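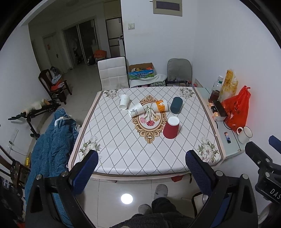
Judith Ambrey
Equipment and Planning Manager, Hapeta Project

Progress report to the Elorier Fund: equipment and planning

Submitted 2026-01-26

1. Purpose of this report

The project is required to report to the Fund at the midpoint of the grant on what has been bought, what remains to be bought and whether the equipment budget is still sound. Matters of staffing and data release are dealt with in a separate report and are mentioned only where they affect a purchase.

The Fund is asked to note the position on sections 2 to 4 and to agree the two requests in section 6.

2. Work carried out

Recording in ordinary homes is well under way. By the close of the reporting period the team had completed 344 sessions in 21 households, all with the hand-held grippers. No robot arm has been taken into a home, and none is planned before the second stage of the grant.

The current block of work concerns the picking up and setting down of light drinking vessels. The table shown at the head of this report has five paper cups on it, differing in colour and lying or standing in different ways. Two plain or mostly white ones are on their sides, and the red one is upside down with its white base showing. The cloth beneath them is printed with flowers and a gold-framed oval, and operators work on whatever surface the household normally uses. The original plan provided for a plain folding table to be carried to each session. It was dropped after the first few visits and the money set aside for it has not been spent.

Household furniture has affected the work more than was foreseen at the time of bidding. Space around the table is often limited by chairs, boxes and belongings, and operators have asked for equipment that can be set up without clearing the room. This request has shaped most of the decisions described below.

3. Purchases to date

Grippers. Four hand-held grippers were ordered from Bokau at the start of the grant and all four are in service. One was returned with a stiff hinge and was repaired under the supplier's guarantee. The repair took longer than the supplier's stated time, and one operator shared a unit with a colleague while it was away.

Finger pads. The grippers use blue textured pads on both fingers. These were treated in the bid as a part of the gripper and given no line of their own. In use they are a regular cost. A first pack of 100 was bought from the small items line and is being drawn down faster on the units used for cups than on those used for cloth and bedding. We now hold pads as a stock item, with the operator signing for each replacement.

Storage and backup. Two drives were bought from Jellell, together with a padded case for each. Recordings are copied at the end of the working day and one copy is kept away from the main office. There have been no losses.

Test objects. Paper cups, bowls and small packets are bought locally by the operators and claimed monthly. Spending is low. Receipts have been complete in every month but one, and the missing receipt has since been supplied.

4. Budget position

The equipment budget stands 1,759 pounds under plan. The folding tables make up the larger part of this, and the remainder comes from a lower price on the drives. The saving is held within the equipment heading and has not been moved elsewhere.

Two pressures are expected in the second half. Pads will need to be bought again before June, and Bokau has given notice that its next price list will be higher for single units. Orders of two or more will be charged at the present price if placed before the new list takes effect. The supplier has confirmed this in writing.

No spending is foreseen on tables, lighting or floor protection. Operators have been asked whether extra lighting would help in rooms with shiny tiled floors, where ceiling lights can be seen in the floor. Their view was mixed, and the project would prefer to wait for a fuller set of recordings before buying anything.

5. Planning for the second stage

The second stage requires a robot arm fitted with fingers of the same pattern as the hand-held grippers. Three options have been considered.

(a) Purchase of a new arm. This would use the greater part of the second-stage sum and leave little for repairs. Delivery times quoted to us vary widely.

(b) Hire for a fixed term. Costs are known in advance and service is included. The hire company would require its own staff to fit the fingers, and we have not yet seen a satisfactory price for that work.

(c) Shared use of an arm held by a partner. No charge would be made for the arm itself. Bench time would be limited to certain weeks - a real difficulty if tests have to be repeated.

The project favours hire, subject to a firm price for fitting. A decision on this is not sought now. A comparison with full costs will be sent to the Fund ahead of the June meeting.

Whichever option is taken, the fingers must close on a thin paper cup without crushing it, both when the cup stands and when it lies on its side. This has been added to the written requirement sent to suppliers, together with a note of the pad type in use. One supplier has asked for sample cups, and these have been posted.

6. Requests to the Fund

The Fund is asked to agree:

- that a separate budget line be opened for finger pads, paid for from the present saving;
- that two further grippers be ordered from Bokau at the current price, one for daily use and one to be held as a spare.

If both are agreed the project would place the order at once. If the second is declined, the existing four units will continue in use and the recording plan will be spread over a longer period - the revised dates are available on request.

7. Risks

The main risk remains a gripper being out of service during a busy week. The spare requested above would meet it. A smaller risk concerns the insurance of equipment carried between households. Cover is in place for all four units and will need to be extended to any new ones before they leave the office.

The asset register has been brought up to date and is available to the Fund's officers.

Hapeta Project > Reports to funders > Equipment
Filed under: Grant reporting, Robotics, Capital spending
Contact the project office | © Hapeta Project | Back to top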